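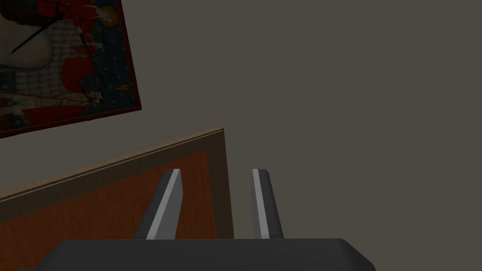 Right wrist view in the simulator, gripper open, wooden panel to the left.

2025-01-19
Briseo simulation kit, trial license, third session

Kwesi asked me to write down my opinion before we answer Trulden about the price. Their offer is 1,385 per seat for one year, support included. I think it is high for us, but I note first what I found.

Installation went better than last time. The new package finds the graphics driver without help. The first launch still takes long, and the window stays black while it loads the materials, so be patient and do not kill the process as I did.

Wrist cameras: there is one for each arm and both can be recorded together. In the right one the gripper body takes almost all of the bottom edge of the view. Kwesi wants to move the camera a little up on the mount file. I would leave it for now - the two fingertips and the gap are well visible, and this is what we need for the grasp check.

Rendering of the room is good enough. The wood has a faint grain and the trim is lighter than the face. The wall is completely flat, one dark gray-brown color, and I am afraid a model trained on this will be confused by our real walls at Lennox. The busy painting helps a bit. To ask Trulden: can we load our own wall textures, or only choose from their list?

Contact between finger and furniture: I set up 40 slow approaches to a panel edge with the default settings. In 3 of them the finger went into the wood before the contact was reported. With a smaller time step I did not see it again, but the run became much slower. Arturo Galli from Tretstead had the same problem in June and he also reduced the step. He did not find another solution.

Log export works. The limit of the trial is 3,000 frames per file, after that it starts a new file and the numbering begins again from zero. Our script does not like this. I made a small correction in my branch, not merged yet.

My opinion today: take one seat, not the full package, and only if they answer about the textures in writing.

To do: send the contact logs to Trulden support. Repeat the approaches with the left arm. Kwesi to check if the license can move between two computers.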